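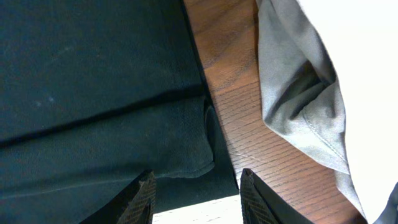

Wrist view, both fingers open, green cloth to the left and grey cloth to the right.

Karnuvo cloth set, README

What this is

A folder of wrist camera recordings from a home-built arm that is supposed to fold cloth. The arm lives on a bench in the shared workshop at Flellaldale. It was put together over one winter from a second-hand Ragnarsson arm kit and a gripper of my own design, and the software that drives it is called Karnuvo. I use the word "drives" loosely. In every recording here a person is steering with a hand controller. If you came looking for a robot that does the washing, close the tab.

I'm putting the recordings up because I got tired of cloth folding clips with the failures trimmed out. The failures are all still in this one.

What's in the folder

217 recordings, one folder each. Each folder holds the wrist video, a log of joint positions, a log of how far open the fingers were told to be, and a text file called notes. The notes file is sometimes blank. I meant to fill them all in and didn't.

80 of the recordings are marked good. "Good" means the cloth ended up with one more fold in it than it started with and stayed on the bench. It says nothing about whether the fold was straight. Most weren't. Anyone who reports a success rate from this label should say what the label means, and then people can decide how impressed to be.

There is no second camera. I had one on a pole for a while, but the pole moved every time somebody leaned on the bench, and I don't trust anything it recorded.

How the recordings were made

Cloths were dropped on the bench by hand, in no fixed arrangement. The operator then picked an edge and tried to fold it over. The limit was 4 minutes a try. After that the recording was stopped and marked bad, even if things were just starting to look promising.

Lighting is whatever the workshop had at the time. The side door lets in a lot of daylight before noon and I made no effort to block it. Expect washed-out whites and dark greens with very little detail in the shadows. I've read that this sort of variety makes a trained model sturdier. Maybe. I haven't seen it do that here.

Known problems

Dark cloth is hard. A crease in the green fabric and the edge of the green fabric can look much the same from the wrist, and people steering the arm mixed them up too. If the person can't tell, I don't see how the model is meant to learn it from their recordings.

The finger pads have a crosshatched pattern that I copied from a pair of pliers. It grips heavy cloth well enough. With thin cloth it tends to take two layers when you want one. The finger log will not tell you this, as it stores the command and not the real gap. There is no force sensor.

The clock on the joint log drifts against the video. Over a full recording it gets out by nearly 20 frames. The script called align fixes most of it by stretching the log to match, which assumes the drift is even. I've checked that on a handful of recordings and it looked fine. I haven't checked the rest.

Early recordings have the wrist camera turned a few degrees off from the later ones. I tightened the bracket in June and didn't write down which recording came next. You can spot the change by where the fingertips sit in the picture.

Does it train anything?

Sort of. I trained a small policy on the good recordings and ran it on the bench. It reaches for an edge and closes the fingers at more or less the right moment. Then it lifts straight up, whether or not it has hold of any cloth. The Fudell page says its starter model can be tuned on a set this size. I tried that as well and got the same lift with a smoother path to it. If you do better I'd like to see the whole session, unedited.

What not to use it for

Don't use it to compare grippers, as there is only one. Don't use it to claim anything about laundry in general. It's one bench, one arm and a small pile of cloth, with operators who got better at it as they went and were not told apart in the logs.

Licence

Do what you like with the recordings, but keep this file with them. The gripper drawings are in the parts folder under the same terms. The left finger drawing is out of date by one screw hole.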